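From: Masaru Oshima
To: grasp-data list
Date: July 26, 2026
Subject: Re: [grasp-data] success rate for small bottles

Dear Tomomi, dear all,

Thank you for the careful questions. I answer below your lines.

> On July 26 Tomomi Nishimura wrote:
> Your note gives one success rate for the whole box-packing task.
> Did you look at the narrow objects separately? With our Shibata
> policy the small bottles are clearly the worst group.

Yes, we did, and we find the same. We have 1094 demonstrations from homes, all made with hand-held grippers. Satish removed those with bad tracking and 1000 remain for training. The task is always to put small household things into an open cardboard box.

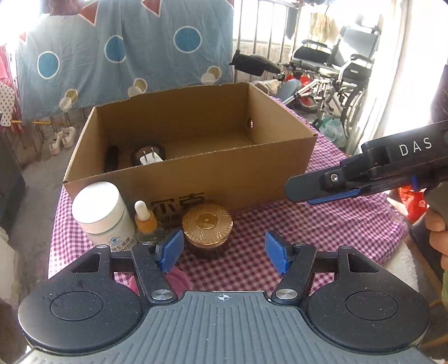

For evaluation we kept 26 table layouts which the policy had never met. Wide jars with a flat lid were fine in nearly all of them. The dropper bottles failed in four, and each time the fingers closed too early, before the bottle was between the pads. I think the reason is the approach angle. When a taller container stands close by, people come in from many different directions, and the policy learns something in the middle of them.

> Would you share the hard cases?

Gladly. Noboru is preparing them in the Tivska format and I will write again when the link works.
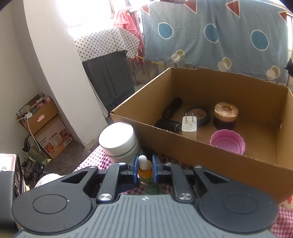 Fig. 2. Dropper bottle between the fingertip pads, with the white container close behind it.

One question from my side: do you crop the view before training? We still use the full view, and Satish suspects that the patterned cloths in the background do some harm. We have not tested this yet.

With kind regards,
Masaru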